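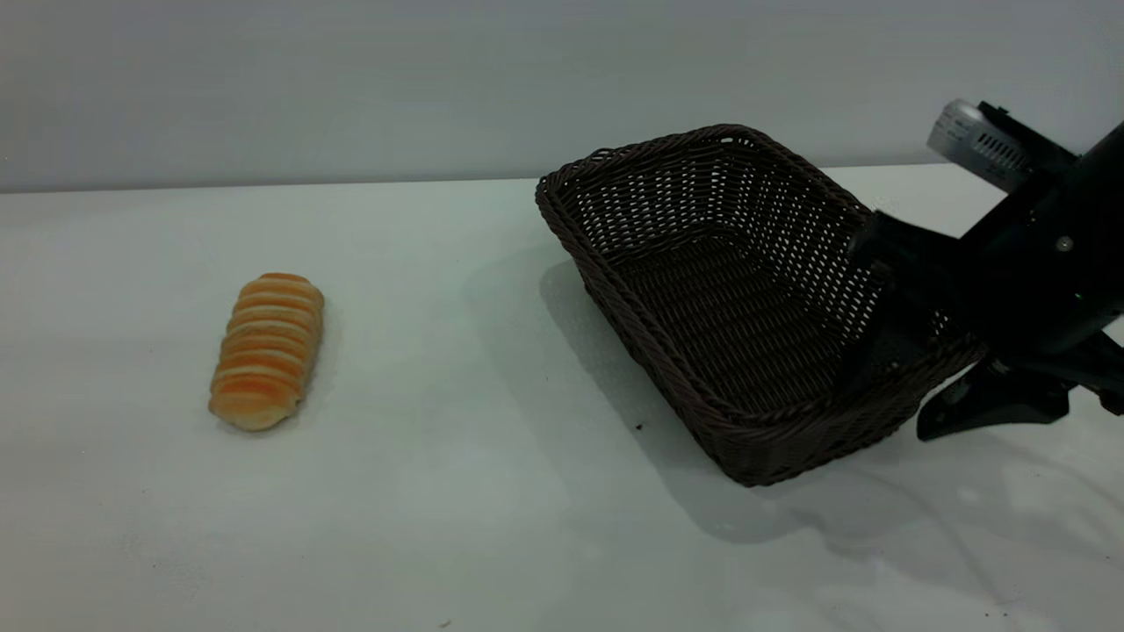
Bread Table Check, With My Comments

3 min read

Print | E-mail

I do this check before we open the breakfast room at the Caron, and again if I've been pulled away to the front desk for a while. Karine MacDonald wrote the first version back in February and I've been scribbling on it ever since, so what follows is her list with my two cents after each line.

1. Table wiped, rinsed and dried. OK.
Spray goes on the cloth, never straight on the table – I've watched it drift right onto the rolls. White shows every coffee ring, and I'm glad it does!

2. Table steady, no rocking. OK.
I lean on each corner with my hand. Carter Lévesque tightened the legs for me and it's been solid so far.

3. Wall behind the table clean. OK, one comment.
Plain light gray, easy to look over. Jam travels farther than you'd think (ask me how I know), so I check down low where the wall meets the table.

4. Basket rim. OK.
It's the dark brown wicker one with the thick braided edge. I run a dry cloth all the way around, and if the cloth snags, I stop and find the loose end. A splinter of wicker in somebody's breakfast is my personal nightmare.

5. Basket floor and sides. Needs attention.
Those little gaps in the weave hold crumbs like crazy. Turn it over above the trash can, tap it, then go at it with the stiff brush. Dark wicker hides a lot, so please take it to the window and look properly. Garnet Gosselin wants to hose it down and I keep saying no, it takes forever to dry and then it smells.

6. Liner in before any bread goes in. Not done yet.
Clean cotton napkin, a fresh one each day. Lucie Lavoie has the spares in the tall cupboard.

7. Bread handled with tongs or gloves. OK.
This goes for the pull-apart rolls too, even though everybody wants to grab those by the end. I'd like each one in the lined basket and off the bare tabletop before guests come in.

8. Allergen card out. Missing.
Wheat, egg, milk. Thérèse Gosselin is printing a new one, 20 copies so we quit running out.

9. Basket back from the table edge. OK.
A hand's width at least – small kids pull on that rim.

Still open: 5, 6 and 8. I'll go over those again myself before I unlock the door.

Print | E-mail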